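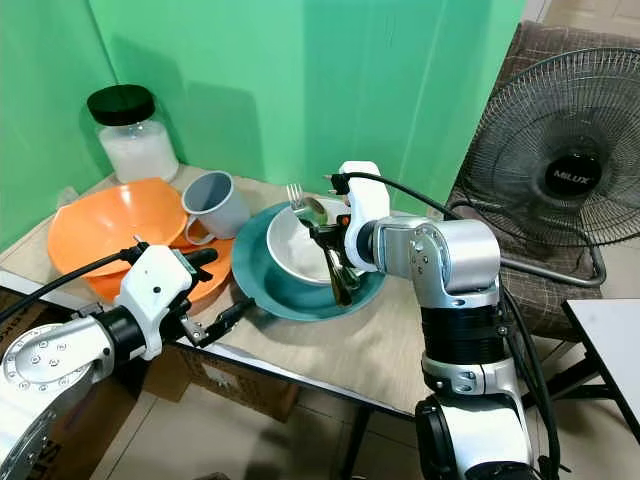 Gráinne Corrigan wrote in to ask whether Skollano is worth the trouble when everyone she knows goes to Trarov and comes home happy. Yes, Gráinne, it is! But I get some version of that question every week, so I've put my answers to it and all the others on one page.

## Island questions, answered

**Trarov or Skollano?**

Trarov if you want a beach with a shower and a place selling ice cream behind it. Skollano if you'd like to walk for an hour and meet two goats. I've stayed on both and I'd go back to Skollano tomorrow, but I'm a person who packs a book for the beach and then walks up the hill instead.

**How do I get there?**

Fly into Bekaden, then take the ferry from the old harbor (the new harbor is for cruise ships, and I've run between the two with a suitcase, so please check your ticket). Trarov is 36 minutes. Skollano takes almost 80, and it gets bumpy past the lighthouse. Sit outside at the back if you're at all queasy.

**Do I need to book the ferry?**

In April, no, just turn up. In summer, yes, and do it before you book your room. The boat to Skollano is small and the locals get on first, as they should.

**Can I do Skollano as a day trip?**

You can, and I did it my first time. You'll get a swim, lunch and a sore neck from checking the clock. Stay two nights if you can possibly manage it.

**Where do you stay?**

Lenihan, the village on the west side. Rooms are plain, most have a little kitchen, and the bakery opens at six - go early, the cheese rolls are gone by eight. There's one shop. It sells sunscreen at a price that made me laugh out loud, so bring your own.

**Will I need a car?**

On Trarov, maybe for a day, to see the north end. On Skollano there's nothing to rent anyway. The bus meets every ferry and costs 15 crowns, cash only, and the driver will not be pleased with a big bill.

**What does it all cost?**

I spent 3000 crowns on four nights in Lenihan, with ferry and food but not the flight. I cooked most evenings and had one very long fish dinner that I don't regret at all.

**Is it OK with kids?**

Trarov is easy with kids, the main beach stays shallow a long way out. Skollano's coves are rocky and drop off fast, so I'd wait until they're strong swimmers. Water shoes for everybody, grown-ups too!

**Is there a cash machine?**

One, by the ferry dock on Trarov. None on Skollano. Get your money in Bekaden.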